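Holding the Door: notes from the front desk

Hello again, and thanks for all the replies to the September issue. I asked you to tell me the politest way you'd ever been talked out of something you were supposed to protect, and my inbox has been a joy ever since. I've read every one of them, most with a hand over my eyes.

I want to stay with politeness this time. Last month I spent two days at Rorkton, the packaging firm I've mentioned before, trying to get past their reception with nothing but a clipboard and a friendly face. They'd asked me to, of course, and I had the signed letter folded up in my inside pocket the whole time, as I always do. (If you are thinking of doing this sort of work, the letter comes first. Before the shoes, before the story, before anything. I won't keep going on about it, but I will mention it again before the end, just to warn you.)

The plan was simple enough. I'd be a person from a lift maintenance company who needed ten minutes in the plant room. I'd rehearsed it in the car. I had the name of the lift model, I had a job number - 2669, picked because it sounded dull - and I had a good grumble ready about the traffic.

I never got to use any of it. I walked up to the front door carrying a box, someone coming back from lunch saw the box, and they held the door. Then they held the next one. Then they asked which floor I wanted and pressed the button for me. From the car park to the second floor took me 90 seconds, and the only words I'd spoken were "thank you" and "oh, you're a star".

I've been doing this long enough that it shouldn't surprise me, and it still does, a bit. I had spent an evening building a character, and what got me in was my manners and a cardboard box full of old magazines.

When I wrote the visit up I kept coming back to how nice everyone had been. It's an uncomfortable thing to put in a report. You're writing down a kindness as a finding. The person who held that door was doing what their parents taught them, and what I hope mine taught me, and I really didn't want the report to end up with somebody being told off for it. So I left out what they looked like and what they were wearing, and I wrote "a member of staff" all the way through, even when it made the sentences clumsy.

The manager I reported to wanted to know what people should do instead. Fair question! The usual answer is "challenge strangers", and I've come to dislike it. Challenge is a horrible word. It makes people picture a soldier at a gate, and most of us would sooner let a burglar in than behave like that in front of a colleague. I've watched people in training sessions nod along to it and then, at the tea break, let me straight back into the room without a badge.
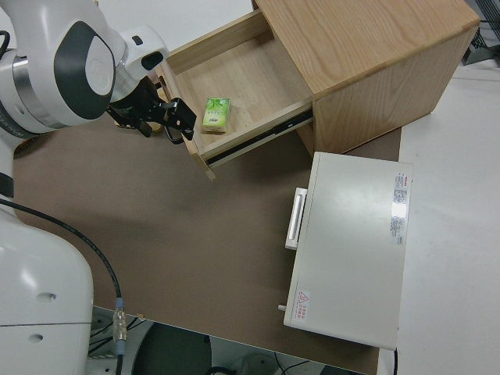
What I suggested was an offer of help. "Hello, can I help you find someone?" is about as friendly as a sentence gets, and it's a nightmare for a person like me. I now have to name somebody. If I name somebody real, you can ring them, or better still walk me to their desk, chatting all the way. If I get the name wrong I'm standing in your lobby with a box going red. And if I'm a perfectly genuine visitor, I've been looked after nicely and I go away thinking what a pleasant place it is.

We tried it out on the second day with a small group in the canteen. I played the visitor and they took turns being the person at the door. The first few attempts were stiff as anything. One of them asked "can I help you?" in the voice that means "get out", and we all laughed, and then we talked about why it had come out like that. It was nerves, mostly. Being firm with someone feels rude if you've not practised it, so it comes out in a lump.

By the end of the hour they were much better at it than I was at getting round them. I said I was late for a meeting, and I was offered a chair and a glass of water while they phoned up. I said I'd been there last week and knew the way, and got "lovely, I'll come with you, I'm going up anyway". I tried looking hurt, which normally works a treat. Somebody told me very kindly that they completely understood, and didn't move an inch.

I also learned something about my own habits, watching them watch me. I tilt my head when I'm fibbing. I'd had no idea. One of the group spotted it on my third go and after that they were all waiting for it, and I couldn't stop doing it! I wouldn't build a policy on head tilts, mind you. I've met plenty of honest people who can't look you in the eye and several thorough liars who can do it for as long as you like. I'd much rather you rang upstairs and checked. But it did remind me that the person doing the fooling is generally as nervous as anyone, and that a bit of warm, steady attention is very hard to lie into.

A reader wrote to ask whether all of this works over the phone. Pretty much, yes, though the pull is different. At the door you're up against good manners. On the phone you're usually up against hurry. I did a piece of work for a small travel firm called Tirano a while back, and the call that worked best there was the one where I sounded as if I was about to cry over a missing booking. The person at the other end wanted to fix it for me so badly that they read out the last half of an email address before I'd asked for it. I felt rotten for the rest of the afternoon.

The phone version of the friendly question is "let me call you straight back". You say it brightly, you take the name, and you ring the number you already have for them and not the one they give you. Somebody in real trouble will be happy enough to wait. Somebody like me will suddenly be going into a tunnel.

Tirano now have that line on a card by each phone, in their own words, because the staff wrote it themselves. I think that part matters a good deal. I used to hand over scripts and I'd go back months later and find them in the bottom of a tray, quite untouched. People don't say other people's sentences. Let them write it, let them make it sound like something they'd say to their nan, and they'll use it.

A couple of bits of housekeeping before I go.

The reading group is moving on to Şimşekoğlu next, the long essay on trust between strangers. It's slow for the first few pages and then it really picks up, so do hang on. I'm especially keen to talk about the section on uniforms, where I disagreed with nearly everything and then lay awake wondering if I was wrong. If you've only time for one part, read that one.

The spring workshop will be at the Rotier again, in the upstairs room with the noisy radiator. Same format as last time - a morning of talking, an afternoon of people trying to get past each other in the corridor. Bring flat shoes and a story you can keep up for five minutes. If you came last year, please bring a different story. I know them all now.

Several of you asked for a longer write-up of the lunch-hour box trick. I had a go at it and it came out at 2000 words, which is far too much for a newsletter, so I'll cut it down and send it next time with the Rorkton details taken out.

And the letter. If you do this for a living or you're hoping to, get it signed by someone who is really allowed to sign it, have a phone number on it that will be answered while you're in the building, and carry it on you and not in the car. I once left mine in the car. I'll tell you about that another day, when I've got over it.

Do keep writing in. This month I'd like to hear about the best "no" you've ever been given - one so pleasant that you'd walked halfway back to the bus stop before you noticed you hadn't got what you came for.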